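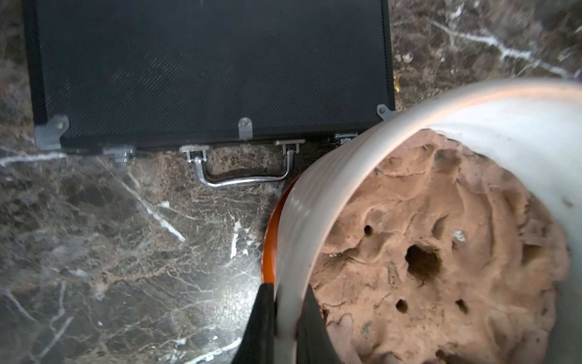
4. Setting up the meter and taking a first reading

This section covers the Stondex soil moisture meter with the long probe. If you have the short probe, follow the same steps but leave out step 6. Fitting the battery is dealt with in section 3.

Before you start

You will need:
- the display unit, with the battery fitted
- the probe and its lead
- a clean glass of tap water
- a dry cloth
- a pot of soil that has not been watered since the day before

The meter can be used in ordinary potting compost, garden soil and clay. It is not meant for bark, gravel or clay pellets, where the probe has too little contact to give a steady figure.

CAUTION: The tip of the probe is sharp. Keep the guard on until you are ready to use it, and put it back on afterwards. Keep the meter away from small children.

Joining the probe to the display

1. Make sure the display is off.

2. Line up the mark on the plug with the mark on the socket and push the plug in until it clicks. Do not twist it. Plugs on the older Lundance probes have no mark and will not fit this socket, even with force.

3. Hold down the power button until the screen lights. The screen shows the version of the software and then two short lines.

4. If the screen shows E1, the plug is not fully home. Switch off, pull the plug out, check the socket for grit and try again.

Setting the zero and the full mark

5. Wipe the probe with the dry cloth and hold it in the air, away from your hand. Press SET once. The lines flash and change to 0.

6. Long probe only: stand the probe in the glass of water so that the water reaches the upper ring. Wait for the figure to settle, then press SET twice. The screen shows 100.

7. Take the probe out and dry it. The figure should fall back to 0 within 5 seconds. If it stays higher, there is still water under the ring. Dry it again and repeat from step 5.

Note: The settings are kept when the meter is switched off, but they are lost when the battery is taken out. Repeat steps 5 to 7 after every change of battery and at the start of each growing season – May is a good time for most people.

Taking a reading

8. Choose a spot halfway between the stem and the side of the pot. Close to the side the soil dries first and the reading will be low.

9. Push the probe straight down. If it meets a stone or a thick root, pull it out and move it. Never lean on the display unit to drive the probe in.

CAUTION: Dry clay can be hard enough to bend the probe. Make a hole first with a thin cane or a knitting needle, a little narrower than the probe, and then put the probe into the hole.

10. Press the soil lightly around the probe with a finger and wait until the figure stops moving. In heavy clay this can take a couple of minutes.

11. Write the figure down, pull the probe out and wipe it clean.

Take readings at 5 places in a large tub and use the middle figure. In a small pot a single reading is enough.

What the figure means

The figure runs from 0 to 100. Most leafy house plants are ready for water at 49 or below. Cacti can be left until the figure is in single numbers. Clay holds water tightly, so a plant may wilt in clay at a figure that would suit it well in compost. Use the CLAY setting (press and hold MODE) and go by the separate chart in section 6.

A reading taken just after feeding will be too high, as plant food in the water affects the probe. Wait a day.

Readings cannot be compared with those from the dial meters sold under the Damgate name from 1978 onwards. Those used a different scale, and the tables printed for them do not apply.

Cleaning and putting away

Wash the probe under a running tap, never in a dishwasher. Clay left to dry on the ring can be softened in warm water and rubbed off with a soft brush. Do not scrape it with a knife.

Let everything dry fully before you pack it. A damp probe shut up for the winter will rust under the ring, and this is not covered by the guarantee.

Spare rings and guards are made by Procházka and can be ordered with the form at the back of this guide. Give the letter printed beside the socket – a ring for one letter will not seal on another.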